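Kovstead Wrestling Club
Minutes of the booking and shows meeting, 2024-04-27

Present: four members of the booking group, plus the ring crew lead by phone. The Hirkden training school sent no one.

1. Minutes of the last meeting

Accepted with one correction. The January show was recorded as "well attended." The door sheet says 40 paid. The wording is now "40 paid."

2. The Gratari tag title story

The group heard the plan to break up the Gratari team at the summer show, with one partner turning on the other after a loss to the Cherkaoui brothers. The writer of the minutes was asked to record that doubts were raised, and they were.

The first doubt was that we did a tag team breakup last year and the crowd sat on its hands. The pitch says this one will be different because there is a longer build. The build as written is two backstage videos and a missed handshake. One member said a missed handshake can't be seen past the third row at the Hirkden hall, and nobody had an answer.

The second doubt was about what comes after. The plan has a singles match between the two former partners and then stops. Asked where either of them would be by fall, the member pitching it said it would "depend on reactions." The group has heard that before. 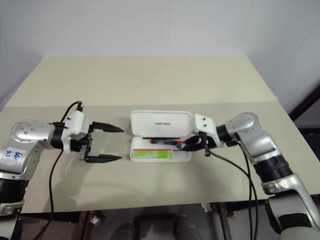 Will the Gratari breakup go ahead at the summer show?
It stays on the card in pencil until a full outline, with a finish for the singles match and a next step for both wrestlers, has been read and agreed to.

3. Table spots

There have been table breaks on the last four shows. The group was told that fans expect them. No one could say which fans, or how we know. The ring crew lead pointed out that the last one didn't break on the first try and had to be done again, which got a laugh in a match meant to be serious.

Agreed: no more than one table on any card, and none in an opening match. A request for an exception for the Cherkaoui match was turned down. It may be brought back in writing.

4. Manager role

It was suggested that one of our injured wrestlers come back as a manager while waiting to be cleared. General support, with reservations. Managers here tend to get bumped by the second month, whatever was promised at the start. The wrestler's doctor has not signed off on any contact, and "just a small fall off the apron" is contact.

Agreed: ringside talking role only, no physical involvement, and the referee is to be told the same thing in the same words. To be looked at again once there is a letter from the doctor.

5. Streaming offer

An outside company has offered to stream our shows for a share of the sales. The offer letter gives no viewer figures for any other club it works with. It does contain the word "exposure" twice. We would also be tied in for two years.
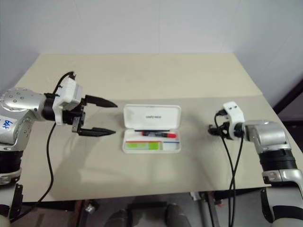 6. Hirkden joint card

Hirkden still wants its champion to win on our show and ours to draw on theirs. The group did not see what Kovstead gets out of this. A reply will go out proposing one clean win each, and if that is refused we run our own card.

7. Any other business

The entrance music cut out again. The new cable was supposed to fix this. The old cable has been kept.

Item 5 was left open at the close and goes first next time. Next meeting to be set once the hall confirms its dates.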